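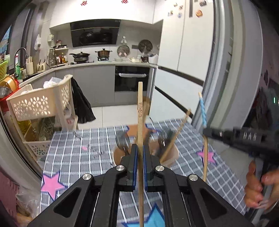

Storing chopsticks after a shared meal

Our residence has a set of wooden chopsticks, and residents disagree on storage. Kindly advise.
Ysaline Texier, 8/25/23

Skarow
Chopsticks should be kept upright in a ventilated holder. Serving tools may share it - a caddy with a row of round holes along the front, such as the one on the starred tablecloth, is suitable.
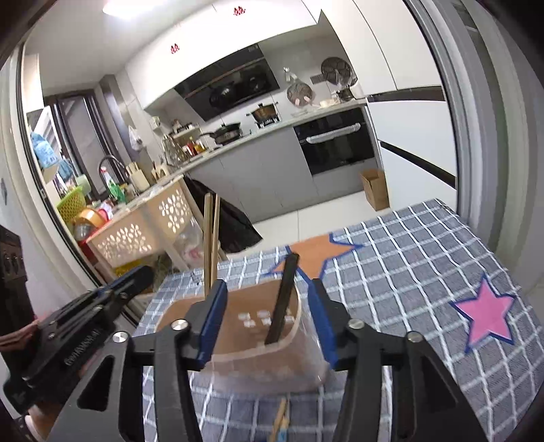
Thibodeau
Lidded food containers are not recommended for storage. A stick left standing in a container of food, as with the dark one in the translucent tub, should be washed separately.

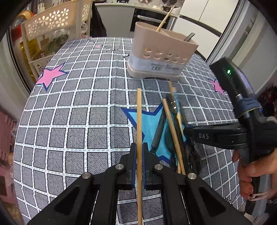

Curitel
Any drawer is fine.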